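Review: The Grorley Walking Companion, audio guide and map set
Posted Dec 26, 2008

My sister-in-law gave me this set last March for my birthday, and I have had it out on the trail enough times since then that I feel I can say something useful about it. If you have spent any time in old frontier towns, you know the choices. You can take the free leaflet from the rack, which tells you when the courthouse burned down and very little else, or you can wait for the guided walk, which leaves at ten and is full. The Grorley set is meant for people like me, who like to wander at their own speed and don't mind looking a little silly in headphones.

What you get is a padded case that holds a small player, a pair of headphones, a folding map printed on both sides, and a spiral-bound booklet of 337 pages. Yes, 337! I thought it was a misprint when I read it on the box. The booklet is small enough to go in a coat pocket, though it will pull that side of your coat down, and after one long afternoon I moved it to my bag and left it there.

The set I have covers the old town of Illow and the wagon road that runs from it up to Rikus. Other sets exist for other places, but I haven't tried them and can't speak for them.

The recordings

This is the best part, so I will start here. There are eight of them, each tied to a stop on the map, and two people share the talking. Corrado Piras does the history proper and Gülizar Güler reads from the letters and diaries. He has a dry, unhurried way about him and clearly loves a land dispute. She is wonderful. I sat on the wall by the Illow mill and listened to her read the whole of a storekeeper's letter home, the one where he complains for two pages about the price of nails and then mentions in a single line that he has gotten married. I played it again straight away, and then I made my husband listen to it, and he doesn't care for this sort of thing at all.

The fourth stop, at the ferry landing, runs long. There is a good deal about who owned which bank of the river and in what year, and I lost the thread both times I tried it. If you are walking with children I would skip ahead to the fifth, which has the flood in it.

I was also pleased that they didn't tidy the story up. The founders of Illow were in debt to nearly everyone, and at least one of them left in the night. The older books I have on the town make them all out to be saints in good hats. Here you get the unpaid wages, the families who were already living along that river and what happened to them, and the quarrel over the school. It makes for a fuller day out, and a sadder one in places.

The map

I have mixed feelings. One side shows the town, building by building, and it is a pleasure to use. The lots are numbered the way they were in the first survey, so you can stand on a corner and work out that the shoe repair shop used to be the assay office. I found the old lot 791 this way, where my own great-grandmother's boarding house is supposed to have stood. It's a parking lot now, but I was still glad to have stood on it.

The other side shows the wagon road, and that side is not as good. The scale changes partway up without much warning. What looks like a short stroll from the third marker to the fourth is a proper climb, 300 feet of it, on loose stone. We did it in ordinary shoes and regretted it. The fold also runs right through the switchbacks, and on my copy the paper has already started to wear white there, just where you most want to read it. I have put clear tape along the crease. It helps a bit.

The booklet

I have not read all of it, and I doubt that many people will. It is more of a reference book than a guide. There is a chapter on the Kırmızıgül family, who came late to the valley and ran the freight business up to Rikus, and I would have bought the booklet for that chapter alone. They kept every receipt they ever wrote, bless them, and the authors have made very good use of it - what a barrel of flour cost to haul in summer, what it cost in snow, which customers paid in chickens.

The index, I'm sorry to say, is poor. Women are mostly listed under their husbands' names, so if you are chasing a grandmother, as I was, you need to know who she married before you can find her. I also came across two photographs that had swapped captions, the livery stable and the church. Anybody who has been to Illow will spot that one in a second, but a first-time visitor might be puzzled.

The player

It is plain and sturdy, with big buttons that work through gloves. The sound is clear enough to hear next to a road. The battery lasted me a full day with some left over. My one real grumble is that if you press stop instead of pause it forgets where you were and goes back to the beginning of the recording, and the two buttons are side by side. I learned an awful lot about the first minute of the ferry landing this way.

The headphones are all right. They pinch a little over glasses. I swapped them for my own after the first trip and everything was better.
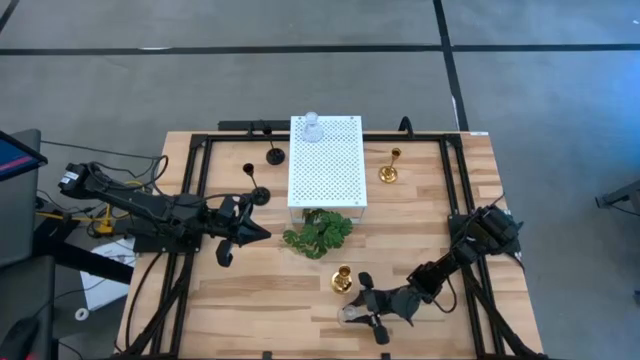 Wooden tabletop with a white perforated rack near the back.

Getting help

I wrote to the company about the tape and the crease, and had a kind letter back within two weeks, with a second map folded inside. They didn't promise that the next printing would be any different, but it was nice to be answered by a person who had plainly walked the road herself. She told me to look for the initials cut into the rock above the sixth marker, on the uphill side, and we found them on our next visit. They aren't in the booklet anywhere, so I pass that along to you.

A few things I wish I had known

Start at Rikus if you can get a ride up there. The recordings are set out in order from the Illow end, but they make sense backward too, with the exception of the second and third, and your knees will thank you. The museum in Illow closes for lunch, and the map does not say so. There is no water along the road at all once you leave the mill. And listen to the first recording at home before you go - it is all background, nothing you need to be standing anywhere in particular to enjoy, and it saves you hanging around outside the depot in the wind for the length of it.

Would I buy it again?

I would, mostly for Gülizar Güler's readings and the town side of the map. For somebody who wants one quick hour in Illow before driving on, it is far too much, and the leaflet will do you fine. If you have family from that valley, or you just like to know who owed money to whom, you will get a lot of good days out of it. Mine has been lent out twice already, and the second time I had to ask for it back.

Good: the letters, the freight chapter, the town map, big buttons, friendly replies from the company.
Not so good: the fold in the road map, the index, stop and pause side by side, the ferry landing.

If anyone reading has the set for the coast towns, please leave a note in the comments and tell me whether the same two people do the talking. I would like to ask for it next March.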